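# The Gray Cabinet

Birger Engebretsen got to Draltton on the early bus, with one bag and the key his sister had mailed him. The key stuck. He had to lift the door by its handle while he turned it, the way their father used to, and then he was inside and the place smelled of cold concrete and floor cleaner.

It had been a shop once. Before that it had been the place where Kjærgaard fixed outboard motors, and you could still find the marks on the wall where he had hung his belts. After Kjærgaard came their father with his radios. Now it was going to be sold, and Birger had come to say what should go in the truck and what should stay.

His sister had left a list on the windowsill, held down with a jar of screws. It was in her small, slanted writing.

*Shelves, stay. Stools, your choice. Lamp, mine. Gray cabinet, please decide, I can't.*

He read it and put it back under the jar.

He began with the shelves because they were easy. He wiped them down and threw out a stack of parts catalogs that had gone soft from damp. Behind them he found an envelope with $1,314 written on the front in pencil. He opened it standing up. There was no money in it, only receipts, and the last one was for the cabinet.

So that was what it had cost. He remembered the argument but had never known the number. His mother had wanted a new stove. His father had gone to Zornow with the van and come home with a cabinet, and he had said it would last longer than any stove. She didn't speak to him through supper. Birger had been ten and his sister seven, and they had eaten their fish as fast as they could and gone out to look at it.

The stove she finally got was replaced twice. The cabinet was still in the middle of the floor.

He did the stools next. Two were good and one had a cracked leg. He carried the cracked one out to the back and stood there a while in the May sun, looking at the fence. A woman on the other side was hanging up towels. She asked if he was the son and he said he was.

"Your father fixed my kitchen radio," she said. "He wouldn't take anything for it."

"That sounds like him."

"It quit again the next week."

"That sounds like him too," Birger said, and she laughed and went back to her towels.

Around noon he got hungry. He had bought a few things at the station and he put them out on the cabinet, as they had always done in that room. The bowl had come from home, wrapped in a shirt. He had no good reason for bringing it except that he liked to eat out of it.

His father used to eat lunch there standing up. He would push the radio he was working on to one side and lay the food on the other, and if you came in he would give you half of whatever he had without asking if you wanted it. He cut apples with the same knife he used for stripping wire. Their mother said it would kill them all.

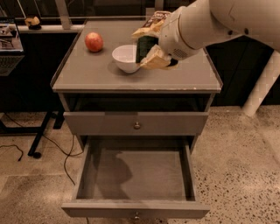
*Lunch on the gray cabinet: the apple, the bowl, and the snack bag at the back.*

The front edge was chipped. Birger ran his thumb along it. One of those chips might have been his. He had dropped a vise there when he was twelve, and he had stood waiting to be yelled at, and his father had picked up the vise and looked to see if the screw was bent. Then he had gone on with what he was doing. Birger tried to work out which chip it was, but there was no way to tell now.

He ate the apple down to the core. It was a little mealy. He left the snack bag for the trip home.

His sister called while he was rinsing the bowl.

"Did you get to it yet?" she said.

"I'm looking at it."

"And?"

"I found the receipt."

She was quiet. Then she asked how much, and he told her.

"In those days?" she said. "Good Lord. Poor Mom."

"It's a good cabinet."

"I know it's a good cabinet, Birger. Where would you put it? You live up all those stairs."

He dried the bowl with the shirt. It was true about the stairs. He had two rooms and a hall, and the hall already had a bicycle in it. He told her he could put it at the end of the bed. She said he would bark his shins on it every night until he died. He said that was possible.

"The man who's buying the place asked about it," she said. "He's from Poridel, he's going to do picture frames. He said he'd give 1,000 for it if we left it where it is."

"That's less than Dad paid."

"It's more than anyone else will."

He said he would think about it, and she said the truck was coming at 5 and he should think fast.

When she had hung up he tried pushing the cabinet. He set his shoulder against one side and leaned. He had thought it would be heavy, but it slid a little, with a scrape, and where it had stood the speckled floor was cleaner and darker. He could see the whole outline of one side. He got down on his knees to look. There was a washer stuck to the concrete, and a dead moth, and the cap of a ballpoint pen.

He picked up the washer and put it in his pocket. Then he went around to the other side and pushed the cabinet back. It took him a few tries to get it lined up with the mark.

The afternoon went to small things. He took down the lamp and wrapped the cord around the base. He swept. He found a box of vacuum tubes, each in its own little carton, and sat on one of the good stools reading the numbers off them, though he had never learned what they meant. He decided his sister's boy could have those. The boy liked anything with glass in it.

The truck came early. The driver was young and had a cold, and he looked around the room and asked if that was all. Birger pointed to the lamp, the two stools, and the box of tubes. The driver put the stools in first and tied them with a strap.

"What about that?" he said, and nodded at the cabinet.

"That stays."

"You sure? I've got the room."

Birger looked at it. He thought about frames laid out on it, glass and corners and glue, and a man standing there eating his lunch.

"Tell me what you charge by the mile," he said.

The driver told him. Birger asked about stairs, and the driver wiped his nose and said stairs were extra, and how many were there? Birger told him it was the fourth floor. The driver said he would need another man for that.

"No," Birger said. "Leave it, then."

He helped close up the back of the truck. After it had gone he went in for his bag and packed the bowl on top, in the shirt. He took his sister's list from under the jar, and beside the last line he wrote *stays*, and the price. Then he turned the paper over and wrote a note to the man from Poridel. It said the door had to be lifted when you turned the key, and that the cabinet should be wiped with a dry cloth.

He left the note on the tabletop with the jar of screws on it and went out to catch his bus.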